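Notizen Vortrag Kaffeeecke / Becher & Co.
Stand 11/12/2024, Reihenfolge nochmal prüfen!! Max. 25 min reden, Rest Fragen

Einstieg
Kurz halten. Begrüßung, Danke ans Haus, Handys.
Frage ins Publikum: wer hat heute schon einen Kaffee im Pappbecher gehabt? Hände. Dann: wer hat dafür zwei Becher aus dem Stapel gezogen, obwohl er nur einen wollte? Lacher abwarten, nicht reinreden.
Thema heute: Selbstbedienung am Kaffeetisch, und zwar nur der erste Meter. Becher. Noch kein Kaffee, keine Milch, kein Zucker. Der Becher ist das Erste, was der Gast anfasst, und da staut es sich.

Woher die Zahlen
Zwei Häuser, beide Tagungsbetrieb. Nustach (groß, Foyer, Pausen im Block) und Jabłońska (kleiner, Gäste tröpfeln rein). Beobachtet im November, jeweils in den Pausen.
Insgesamt 843 Entnahmen mitgeschrieben. Davon 206 mit irgendeinem Problem: zwei Becher auf einmal, Stapel gekippt, Becher fallen gelassen, in den Rand gegriffen und wieder zurückgesteckt.
206 von 843!! Zahl stehen lassen. Das ist fast jeder vierte Griff.
Falls jemand fragt: ja, Strichliste, von Hand. Keine Wissenschaft. Reicht aber zum Umstellen von einem Tisch.

Was bei Nustach vorher stand
Becher im aufgerissenen Plastikschlauch, liegend. Der Schlauch rollt. Jemand klemmt ihn hinter die Thermoskanne, der nächste zieht die Kanne weg, Becher auf dem Boden. Klassiker.
Dann Variante zwei: Schlauch ab, Becher als freier Turm, Öffnung nach unten. Sah ordentlich aus, fünf Minuten lang. Wer groß ist, greift oben, wer klein ist, greift in die Mitte. Turm weg.
Hygiene hier erwähnen: bei Öffnung nach oben fassen viele mit dem Daumen innen rein. Also Boden nach oben. Gilt immer, egal welcher Halter.

Halter allgemein
Drei Sorten auf dem Markt, grob:
- Rohr, Entnahme unten. Gut wenn der Durchmesser genau passt, sonst Gefummel. Braucht Wand oder Schrank.
- Kasten, liegend. Niedrig, passt unter Regale, aber frisst Tischtiefe.
- Ständer, offen. Runder Fuß, Stäbe drumrum, Becher stehen drin, Entnahme oben.
Ich rede ab hier nur noch über den Ständer. Wer Fragen zum Rohr hat, nachher am Tisch bei Drullik, die haben welche zum Anfassen da.

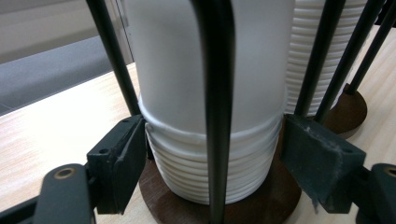

Ständer, Vorteile: man sieht von weitem wie viel noch drin ist. Servicekraft muss nicht hingehen, Blick von der Tür reicht. Nachfüllen geht ohne Werkzeug, ohne Deckel, einfach von oben. Umziehen auf einen anderen Tisch: Fuß greifen, fertig. Bitte NICHT an den Stäben tragen, das verbiegt auf Dauer.
Nachteile ehrlich sagen: Staub. Oberster Becher liegt offen. Abends abdecken oder leer räumen. Und die Höhe, kommt gleich.

Fuß
Schwerer Fuß schlägt alles. Der Kunde will immer das leichte Modell, bis zum ersten Kippen. Gerade bei vollem Stapel liegt der Schwerpunkt hoch. Test vor Ort: vollmachen, oben mit einem Finger antippen. Wackelt er nach, anderes Modell.
Holz sieht wärmer aus, gerade im Foyer, aber Kaffeeränder. Feucht abwischen und gleich trocken nachwischen, nicht einweichen. Metall pflegeleichter, rutscht dafür auf Glasplatten. Filz oder Gummi drunter, Cent-Artikel.

Stäbe
Abstand so, dass der Becher Luft hat. Zu eng = Becher klemmt, Gast zieht, drei kommen mit. Zu weit = Stapel lehnt sich schräg an und sieht schlampig aus.
Durchmesser IMMER mit dem echten Becher prüfen, nicht nach Katalog. Bei Jabłońska Lieferantenwechsel, neuer Becher minimal breiter am Rand, alle Ständer plötzlich zu eng. Hat keiner mit gerechnet, ich auch nicht.

Stapelhöhe
Wichtigste Folie, langsam!
Nicht vollmachen bis zum Anschlag. Faustregel: oberster Becher auf Ellbogenhöhe plus Handbreit. Sonst greifen die Leute nach oben und sehen nicht, wo der Rand vom nächsten anfängt.
Lieber 2 halbhohe Ständer nebeneinander als einen Riesenturm. Zwei Leute können gleichzeitig zugreifen, und einer kann nachgefüllt werden während der andere läuft. Bei Nustach war das der größte Effekt überhaupt, Schlange vorm Tisch deutlich kürzer.
Abstand zwischen den beiden: eine Hand muss locker durch. Auch eine große.

Nachfüllen
Hier geht am meisten schief. Ablauf einmal vormachen:
Rest rausnehmen. Neue Becher rein. Rest wieder OBEN drauf, sonst stehen die untersten da bis Ostern.
Frische Becher vorher kurz auflockern, Stange leicht zwischen den Händen drehen. Aus dem Karton sind die oft fest ineinander gepresst, daher die Doppelbecher. Dauert ein paar Sekunden.
Nicht nachdrücken!! Jeder drückt nach. Macht alles wieder kaputt.
Karton: bei Jabłońska 1000 Becher pro Karton, stand immer unten im Putzschrnak. Bitte nicht. Trocken lagern, weg vom Reiniger, Papier nimmt Geruch an. Angebrochene Stange zuclippen.

Tischordnung (nur streifen, Zeit!)
Becher zuerst, dann Kanne, dann Milch, Deckel ganz am Ende. Deckel neben den Bechern ist ein Fehler, Leute bleiben stehen und probieren welcher passt.
Laufrichtung eindeutig. Tisch von der Wand weg, wenn es geht, dann zwei Seiten.
Mülleimer nicht unter die Becher. Schon gesehen, leider.

Porzellan?
Kommt garantiert als Frage. Antwort: ja, wo gespült werden kann, gern Tassen. Bei Fundent laufen beide Systeme parallel, Tassen im Saal, Papier im Flur für alle die zum Zug müssen. Klappt gut, aber zwei getrennte Tische, nicht mischen.
Keine Grundsatzdebatte anfangen, sonst sind wir um vier noch hier.

Schluss
Drei Sachen zum Mitnehmen ansagen: halbhoch füllen, auflockern, mit dem echten Becher messen.
Handzettel liegen am Ausgang (Kopien holen!! nicht vergesen).
Fragen. Danach Umbau am Tisch hinten, wer mag kann selber mal nachfüllen.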